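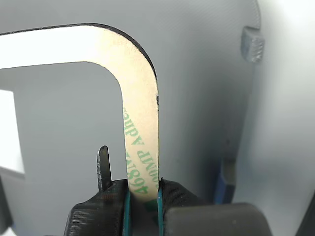

Why do students in the Wurwood dormitory sleep less in December than in the other months?
Mostly they stay up to finish course work, and noise in the corridor comes second.

Our group (Zuzana Štefanec, Kevin Grajales and I, Indrek Juška) asked 45 residents to keep a sleep diary for two weeks. Each person wrote down the time of going to bed, the time of waking up and any reason for a late night. We received 23 complete diaries, which gave us 306 nights that we could use. Some nights were left blank, and we did not try to guess them. 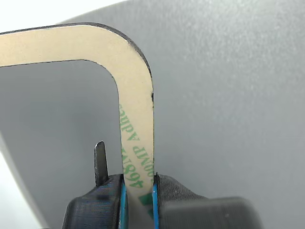

The second floor had the latest bedtimes – many of the first-year students live there, and they share one kitchen which stays open until midnight. On the upper floors people went to bed earlier, but they also woke up earlier for the bus to Karard.

A weak point of our method is that the diaries were filled in by memory, often in the afternoon. We would like to repeat the work in spring with a shorter form.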